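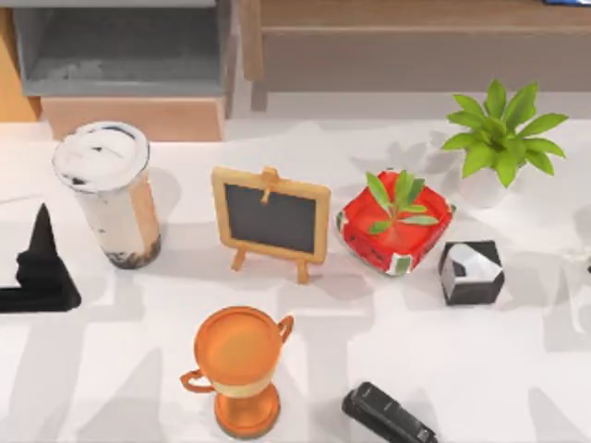 Scène simulée : gobelet de bubble tea, ardoise, trophée orange et agrafeuse sur le plateau blanc.

Préparer la démonstration du simulateur Omuvero (journée portes ouvertes, Hastinholm)

1. Démarrer le poste Kisham à 9 h 30, avant l'accueil du premier groupe. Limiter chaque groupe à 18 visiteurs.
2. Charger la scène de table et fixer la graine aléatoire à 227. Sans graine fixe, la disposition change à chaque relance.
3. Vérifier les ombres portées. Si elles sont absentes, réactiver l'éclairage diffus - l'option est dans le menu Rendu.
4. Ouvrir la seconde vue dans le module Pelupessy.
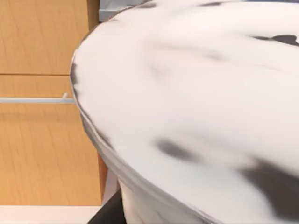 Seconde vue : objet blanc marbré de gris au premier plan, flou ; façades en bois nettes à gauche.

5. Régler la distance focale virtuelle à 23 mm, puis comparer les deux vues à l'écran.
6. Réinitialiser la scène entre deux groupes - compter presque 30 secondes de chargement.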